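Etow publishes first results from chore trials in homes and small workshops

BELTON, February – Etow, which tests automated equipment for retailers and small manufacturers, has released the first results from its program on everyday chores. The program asks whether the robot arms now on the market can do ordinary household and shop-floor jobs without a person standing by to help.

The answer so far is that they can do part of the work. Across 2,865 attempts, the arms completed the job unaided 2,246 times. In another 493 attempts the job was finished after a person stepped in. The rest were abandoned.

The trials were run at 2 sites, a furnished test apartment in Belton and a small woodworking shop operated by Breathnach. The apartment list covered clearing a table, folding hand towels, loading a dishwasher rack and putting groceries on a shelf. In the shop the arms sorted offcuts by length, moved blocks between benches, wiped down surfaces and put hand tools back in their drawers.

Etow says results depended more on the objects than on the room. Solid items with flat sides gave the least trouble at both sites. Soft items, thin items and anything shiny or see-through gave the most. Towels that had been laid out flat were folded reliably. Towels taken from a heap often had to be shaken out by hand before the arm could find a corner.

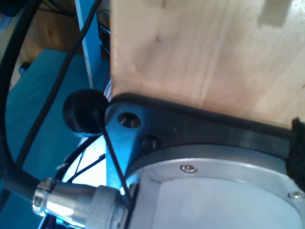 Speed is the other limit. Most jobs took longer than they would take a person working at a normal pace, and the groceries took the longest of all. Etow did not set a time limit, on the grounds that many chores can be left to run overnight or while the owner is out. Attempts were abandoned only when the arm stopped making progress or when the operator judged that something would be damaged.

Setup time was recorded separately and is not part of the completion figures. Moving an arm to a new bench meant fixing the base, routing the cables clear of the work and checking the position of each joint. Breathnach's staff were able to do this themselves by the end of the first week. In the apartment, where furniture was moved between sessions, the checks had to be repeated more often.

Breathnach has decided to keep using an arm for sorting offcuts after the trial ends. It will not use one for putting tools away. The shop reported that tools were sometimes returned to the wrong drawer, and that looking for them cost more time than the arm saved.

Etow's advice to households is to wait. The company does not consider any of the arms in the trial ready to work alone in a home where children or pets are present, and it did not test them under those conditions. For small shops with one repeated job and a fixed bench, it recommends a supervised trial of at least a month before buying.

The second part of the program begins Monday at a laundry and repair business in Rutton. It will cover sorting garments, pairing socks, hanging shirts and packing finished orders. The same scoring rules will apply, so that results can be set beside those from Belton. Etow will also record how often operators have to clean or adjust the grippers, a question several shops raised after reading the draft report.

The full report, with results for each job and a copy of the scoring sheet, is available from Etow on request. Businesses that would like to host a later round of trials can contact the company's Belton office. Host sites need a level bench, a grounded outlet and one member of staff who can be present during working hours.

About Etow
Etow carries out independent trials of automated equipment for retail, repair and light manufacturing businesses. It does not sell or lease robots.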